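Flinder Handheld Gripper Kit
Reading time: 2 min

The Flinder kit is a pair of handheld grippers for recording manipulation tasks in furnished interiors. An operator works directly with household objects, and the recorded hand motion is used to train robot arms fitted with the same fingers. The kit is supplied by Zidero to research laboratories and integrators.

Each gripper carries a marker cube, by which its position is tracked throughout a task. Left and right units are built alike and may be ordered separately.

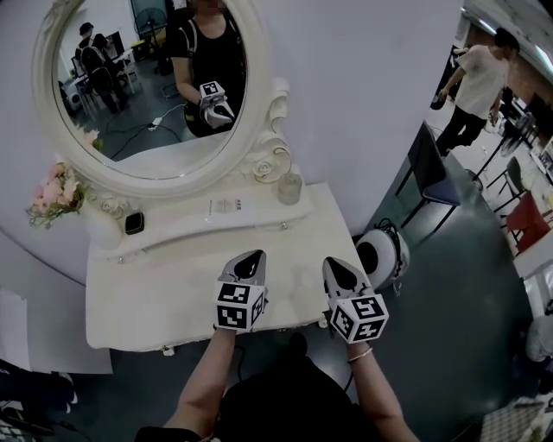 Flinder grippers in use at a vanity table with an oval mirror.

Kits ordered from October onward include 2 grippers, a shoulder harness, spare finger pads and a printed setup guide. The standard license covers 900 recorded sessions per site. Additional sessions may be purchased in blocks. Training for new operators takes almost 8 hours and is offered at the Clisholm office or at the customer's premises.

"We ask customers to record in rooms as they are ordinarily furnished," said Omolara Chukwu, product manager at Zidero. "Mirrors and small items on shelves belong in the data."

List price per kit: $1,081, excluding shipping. Replacement cubes must be calibrated before first use.

Related items
Mansour Tabletop Arm
Flinder Finger Pad Set
Operator Training, Clisholm

Contact | © Zidero | Back to top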